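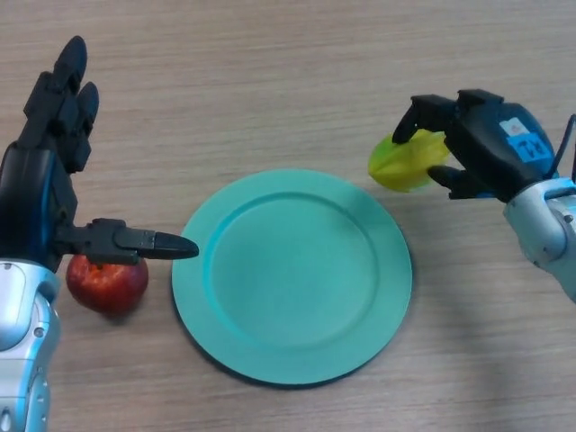 A teal plate on a wooden tabletop.

TJOA -- Officials in the hill district of Tjoa said on Tuesday evening's flood gauge readings alone they could not explain why a footbridge gave way during the lantern procession, leaving 30 people in hospital and a good many questions unanswered.

The bridge over the Osenum river dropped at its eastern end shortly after 7pm, when the procession was at its thickest. Nine of the injured were still being treated the next morning, two of them for broken hips. There were no deaths.

Sugeng Teoh, the district's head of public works, told reporters the river had been "unusually strong" after a wet start to December and had probably loosened the ground under one of the supports. He described the collapse as a natural event.

That account has not gone down well in the town. Shopkeepers on the east bank said the water had been higher in each of the past two Decembers, when the bridge stayed up. The district's own gauge, which anyone can read from the market steps, stood well below the red line when the procession set off.

The bridge was repaired in the spring by Plornex, a contractor from the coast. According to the works notice still pinned up outside the district office, the firm replaced the deck and handrails and carried out "a full check of the supports". Mr Teoh was asked three times whether a report of that check exists. He said papers were being gathered.

Plornex said in a two-sentence statement that its work had met the terms of the contract. It did not say what the terms were.

There is also the matter of how many people were on the bridge. The district first put the total number of marchers at 953. By midday the figure had become 1,035, with no explanation for the change, and a spokeswoman would not say how either number had been reached. The procession has never had tickets or a gate.

What is agreed is that stewards were meant to let walkers across in small groups. Melur Ong, who was near the middle of the bridge with her two sons, said she saw no such thing.

"We were shoulder to shoulder and the drums were still coming on behind us," she said. "If there was a steward, he was somewhere else. Then the floor tipped and we slid into the rail."

Ms Ong hurt her wrist. Her sons were unharmed. She said she had been asked to sign a form at the hospital describing the cause of her injury as flooding, and had refused. The hospital said its forms were standard and did not assign blame.

The district has promised an inquiry, to be led by an engineer from neighbouring Clornia. Its terms have not been published and no date has been given for a first hearing. An inquiry was also promised four years ago, when part of the river wall fell into the car park behind the bus station. Its findings were due within the month. The public works office could not say on the telephone whether they had ever been released.

Both ends of the footbridge have been fenced off, and people on the east bank face a long walk round by the road bridge to reach the clinic and the primary school. Mr Teoh said a ferry would be running "very soon". Asked who would run it, he said talks were going on.

The second night of the procession has been called off. The food stalls on the west bank will open as planned from 5pm.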